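Section 4: Placing the Desk Lamp and First Use

Before you start
Choose a flat, level tabletop. The Ketton lamp base needs a clear area at least 10 inches deep. Do not set it on cloth or paper.

1. Wipe the spot with a dry cloth and let any cleaner dry fully.

2. Set the base down with the cord facing the back of the table. A pale top reflects more light, so start at the lowest brightness – you can raise it later.

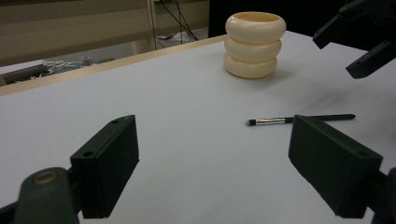
3. Plug the adapter into the base first, then into the wall outlet.

4. Press and hold the power button until the light comes on. The lamp starts at 62 percent brightness the first time.

5. Turn the dial to adjust. The full range is up to 100 percent.

Note: If the lamp flickers, unplug it and repeat step 3. Use only the Skovero adapter supplied in the box.

Caution: Do not cover the lamp head. Keep curtains and papers away from it while it is on.

To store the lamp, fold the arm flat and wrap the cord loosely. See Section 5 for cleaning.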